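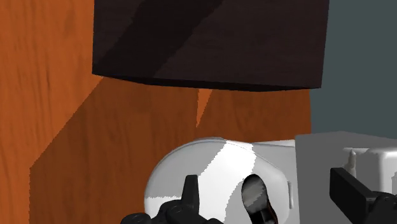

Figure 4. Simulated wrist view with the gripper fingers, one on either side of a white object.

4.2 Effect of camera placement on finger comparison

We compared three finger geometries (straight parallel, tapered, and the Torvik paddle) under two camera placements, one on the wrist and one fixed in the room. All runs used the Gadamside indoor scenes with the same arm model, the same controller gains and the same object set. Each run began from a randomized joint configuration and ended on a stable lift, a drop, or a timeout. After removing runs in which the physics engine reported interpenetration at the first step, 3260 runs remained.

The wrist camera gives a close view of the fingers relative to the target, as in Figure 4, but very little of the support surface. Large hard-edged shadows fall across the wood in this view, and the policy trained without lighting randomization closed early on shadow boundaries more often than on object edges. Randomizing the light direction removed most of these closures for the straight and tapered fingers. The paddle was less affected by either setting – its wider contact face tolerates a larger lateral error at closure.

Timeouts show a different pattern. Of the 833 runs that ended this way, most came from the wrist-only condition, with the arm holding a pose high above the floor while the target lay outside the wrist camera's field of view. The fixed camera covers the arm, the gripper and the table surface together, and the controller recovered from such poses in fewer steps.
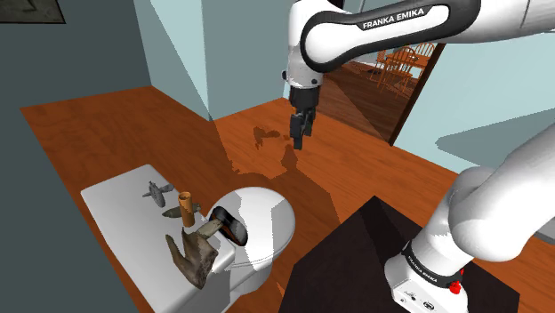 Ingvild Aasen, commenting on a draft of this section, objected that the fixed view should not be credited with the recovery by itself, as the Larico controller also receives a longer observation history in that condition. We repeated the fixed-camera runs with the history cut to 5 frames, matching the wrist condition. The difference in timeouts became smaller but kept its sign for all three fingers.

Success on curved, glossy objects remained the weakest result in every condition. Contact with a smooth shell depends strongly on the friction coefficient, which Mivesance assigns per mesh and which we did not tune. Absolute rates for these objects should be read with care – the ordering of the fingers was stable across the friction values we tried, the rates were not. Section 4.3 reports the same comparison with both cameras enabled.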